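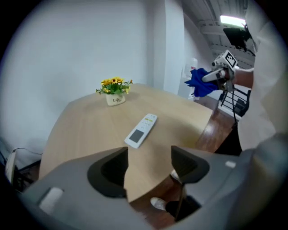
Fundraising & Sponsorship > Pledges and Collections

Per-mile pledges: what happens if the route is cut short?

I am doing a sponsored walk from Uderell to Dundum in October, 23 miles in one day. Most of my sponsors have pledged per mile, a few have put down a fixed sum. If the path is closed by flooding and I stop at 18 miles, do I collect for 18 or 23? The form says nothing either way.

Pleletti
January 2023

Per-mile pledges are collected on miles completed, so 18. Fixed sums are due in full unless the sponsor wrote a condition next to their name. Print the rule at the top of the form before anyone else signs – existing sponsors should get the same wording by email. State the unit as well. I have seen a sheet where half the entries were in kilometres. 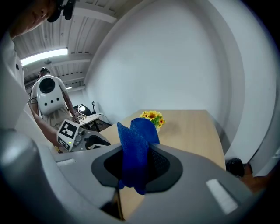 Record the finishing point and the time, and have one other person sign for it. If you use an online page, it will hold only the fixed donations. Per-mile money has to be worked out by hand afterwards and paid in separately. Keep the two totals apart until everything has cleared.

Lloyd

just ask for the full amount, most people pay it anyway. we raised some 600 pounds and the last 400 of it came in after the walk

walker_north

Asking is fine, but the form should not state the full amount as owed. Offer it as an option when you send the final mileage.

Lloyd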